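Soft toys, one basket and a grey sheet

For a long time I had the idea that a bedroom becomes tidy when you buy the right furniture for it. I bought two storage boxes with lids, then a hanging thing with pockets, and the toys were still on the bed every evening. The boxes from Kemo are under the bed now, full of winter blankets, and I think they are happy there.

What I use today is a white plastic basket with small holes in the sides. It is the simplest kind, rectangular, without a lid and without wheels. I found it in June in the Prieto shop near the bus station, at the back, between the buckets and the washing-up bowls. There was also a bigger one, 122 litres, which the shop assistant recommended to me very warmly, but I do not have a room for a basket like this. I would have to sleep in it.

The small one is light, so it can travel. During the day it stands on the white bedside table, close to the headboard. When it is time to clear the bed I either leave it there or put it directly on the mattress, and the toys go in one after the other. This takes less than 2 minutes, and I can say it because I once looked at the clock.

The toys are mostly vegetables and fruits. I did not plan a collection. It began with a round green one, like an apple, and after this every visitor believed that I love plush food and brought me more. In my language we have a saying that a guest looks at your shelf before he buys you a present, and in my case it is completely true.
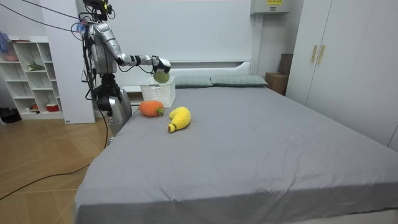

I have three rules for the basket, and I keep them most of the days.

The first rule is that only soft things go inside. Before, I also put there my hand cream, a phone charger and one time a cup, and then the basket was not a toy basket any more, it was a small rubbish bin with a nice pattern. Now the cream lives in the bathroom and the charger has its own drawer.

The second rule is that the basket must not be full to the top. If I have to push the toys down with my hand, it means one of them has to move to another home. Last time I gave away five of them to the second-hand shop Ungate. I felt a little guilty on the way there -- one was a very friendly aubergine -- but on the way back I felt well.

The third rule is about the moment. I clear the bed before supper and never after it. After supper I am lazy, I sit down on the edge of the bed, and then everything stays where it is until the morning.

Some words about the sheet, as I was asked about it under my last post. It is a grey fitted sheet from Ranetti. I had white ones before and I was always worried about coffee. The grey is calm and it goes well with the green pillowcases, which are a bit like dried sage. But I must be fair and write also the bad side: on grey you see every small piece of fluff. Plush toys lose fluff, this is their nature, so I keep a sticky roller in the drawer with the charger. I do not iron the sheet. I tried it once with a corner, and the elastic became a strange wave, and I stopped.

For washing the toys I use an old pillowcase. I put them inside, close it with a knot and choose the coldest programme with slow spinning. Then they dry on a towel, not on the radiator. Orange ones I wash separately the first time. I learned this from a pair of socks which used to be white.
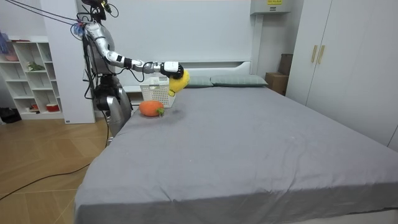 The yellow one going into the basket, the orange one still on the bed.

On Friday I change the bed, so on this day the basket goes to the floor of the hall together with the pillows, and I can take the mattress by the corners without fighting with anything. I start with the corner next to the wall, which is the most difficult, and finish with the one near the door. If you start with the easy corner, the last one jumps off again and you have to climb on the bed, and all the smooth part is full of knees.

A reader wrote to me that she has more than 3000 pieces of building bricks in her son's bedroom and that a basket with holes is not a solution for her. I agree, the small ones would fall out. For bricks I would take a box with closed sides, or a big cloth with a string which you can pull together at the end of the play. I have no experience with it, so if somebody uses such a cloth, please write me which size is good.

Next time I want to write about the drawer of the bedside table. I opened it yesterday and closed it again.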